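Keeping the hand in the data: Marlies Prantl on recording without a robot

Marlies Prantl leads the manipulation group at Grenden, where policies for two-armed robots are trained on recordings of people. In the method she and Bernardo Paiva have developed, the operator does the task with a gripper in each hand, and the robot joins the process only at the evaluation stage.

"Teleoperation gives you commands that the arm can follow, and that is worth having," she says. "It also gives you a slow operator. People hesitate when they can't feel the plug."

Each hand-held gripper carries a cube printed with square markers. The pose of the jaws is estimated from the markers as seen from the operator's head, and a wide-angle camera on the gripper supplies the close view. Paiva, who wrote the alignment code, describes the two sources as unequal. "The head view knows where the hands are in relation to the table. The gripper view knows what is between the fingers. If the clocks differ, the policy learns to close too early, and you can spend weeks blaming the network."

The test task is a household one: a desk lamp, a power strip, and a plug that has to go into the strip. Prantl chose it for the cable. A rigid part can be described by one pose, she says, whereas a lamp lead lies differently on every trial and pulls on the plug as it is moved.

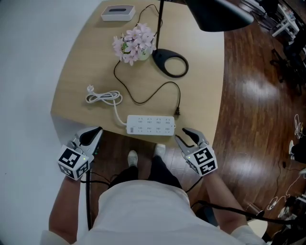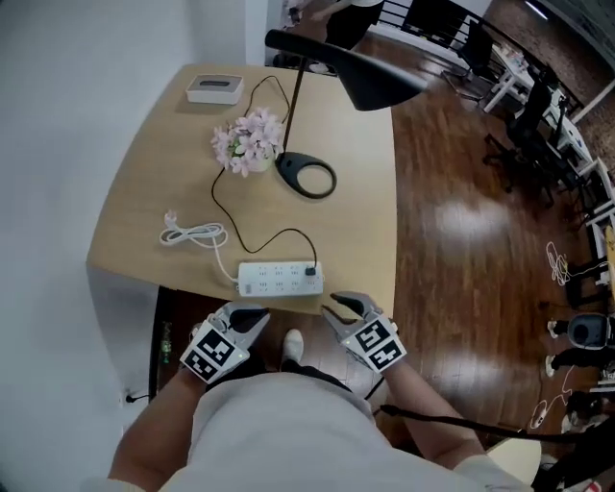
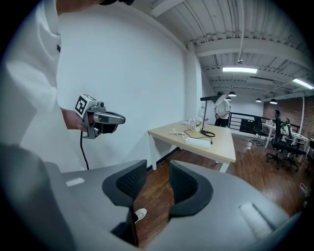

Head view with the plug beside the strip; head view with the plug in its right end; view from a gripper.

What the ablation showed

The group trained the same network on three versions of the recordings: head view only, gripper views only, and both. With the head view alone, the policy reached the strip reliably and then failed in the last 9 millimetres. With gripper views alone, it inserted well from a good starting position but often lost track of the strip during the approach.

Prantl is cautious about the combined result. "It was better than either, and it should be, because it has more information. I would not call that a finding. The finding is where each one fails."

A less expected result came from the second hand. Fletcher Rewi, who labelled the trials, noticed that operators differed in what they did with the gripper that wasn't holding the plug. Some steadied the strip and others left it alone. Mixing the two habits in one training set produced a policy that moved halfway towards the strip and stopped. Separating them by a single label removed most of the stalls.

"We had treated the idle hand as noise," Rewi says. "It was two strategies averaged together."

Limits

The markers remain the weak point. When a cube turns away from the head camera, the pose has to be filled in from motion, and Paiva discards any gap longer than 2 seconds. He would like to drop the markers altogether but has not found a substitute that holds up on glossy floors and plain white walls.

Prantl also notes that every recording so far comes from one room. The next set will be made at Enovcombe, with other desks and a different type of socket, and the labels will be fixed before recording starts.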